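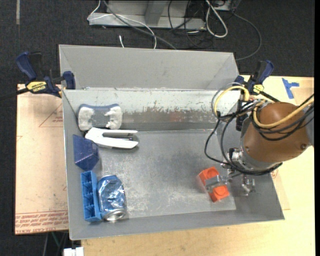
Home | Products | Support | Manuals | Contact

Cruzado Steel Storage Bins: Owner's Manual

Section 3: Care and Cleaning

3.1 Before you begin

This section applies to all open-topped Cruzado bins supplied for use in workshops, stores and post rooms. Bins fitted with a Nedik lid should also be cleaned as set out in Section 9.

You will need a soft brush, two clean cloths, warm water and a mild washing-up liquid. Wear gloves when handling any bin with a bent or chipped rim.

CAUTION: Do not use bleach, oven cleaner or wire wool on any part of the bin.

3.2 Routine cleaning

Bins in daily use should be cleaned once a month.

1. Remove all contents and place them on a dry surface.
2. Brush loose dust and grit from the back panel down to the floor of the bin, then out of the corners.
3. Wipe the walls and floor with a cloth dampened in warm soapy water. Work along the length of the bin.
4. Wipe again with clean water.
5. Dry fully with the second cloth. Check the folds at each end of the back panel, where water tends to collect.
6. Leave the bin to stand for around 22 minutes before refilling.

NOTE: Sticky marks left by labels or tape may be softened with a little cooking oil on a cloth. Repeat steps 3 to 5 afterwards.

3.3 Scratches and worn areas

Light scratches on the floor of the bin are a result of normal use and do not affect its strength. They are not covered by the guarantee.

Where the surface has worn through and rust is found, proceed as follows.

1. Rub the area gently with 600 grit paper until the metal is clean.
2. Wipe away all dust and allow the area to dry.
3. Apply one thin coat of Cruzado touch-up paint and leave it overnight.
4. Apply a second coat if the metal can still be seen.

CAUTION: Use touch-up paint only in a well-aired room and away from naked flames. Keep it out of the reach of children.

Should rust return to the same place within the year, the bin must be taken out of use for heavy or sharp items.

3.4 Refilling

Place heavier items on the floor of the bin first. Staplers, cutters and similar hand tools should be closed before they are put away. Sponges and cloths must be dry. Do not stack filled bins.

3.5 Spare parts and enquiries

Paint, rim guards and label holders may be ordered from the Greltstead depot. Written enquiries should be addressed to Dumisani Shabalala, Customer Support, and should state the model number stamped on the underside of the bin.

Related manuals
Nedik Lids: Fitting and Removal
Zevonside Wall Rails: Set-up Guide
Cruzado Label Holders: Parts List

This website uses cookies to improve your visit. Accept all | Manage settings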